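Where do you keep your pot lids?
Forum: Small Kitchens > Storage and Counters

pevside_k
Dec 7, 2020
Hello all. We moved to a rental in Meletham in November and the counter is already full. The microwave and the coffee maker must stay, they have no other place. My biggest problem is the glass lids. I have 3 and they do not fit in any drawer, so they live on the counter and everything else collects next to them.

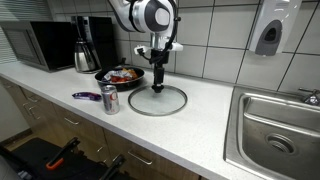

My counter: lid, frying pan, coffee maker, microwave

Does somebody have a good idea for the lids? I can not drill in the wall.

skitlow22
Put a rack inside the cabinet door. Mine has adhesive strips, no drilling, and glass lids hang fine on it.

oldstove
I disagree with skitlow22. Adhesive let go on me at night and I swept glass for a week. Stand the lids in a file holder, next to the plates.

skitlow22
Did you clean the door with alcohol first? Mine is still up.

oldstove
Yes, I cleaned it. Also, pevside_k, the pan is not a snack bowl :) Get a basket for the candy and wrappers and you win back that corner.

pevside_k
You are right about the pan – I will look for a basket. The file holder sounds safer for me, but I must measure the shelf first.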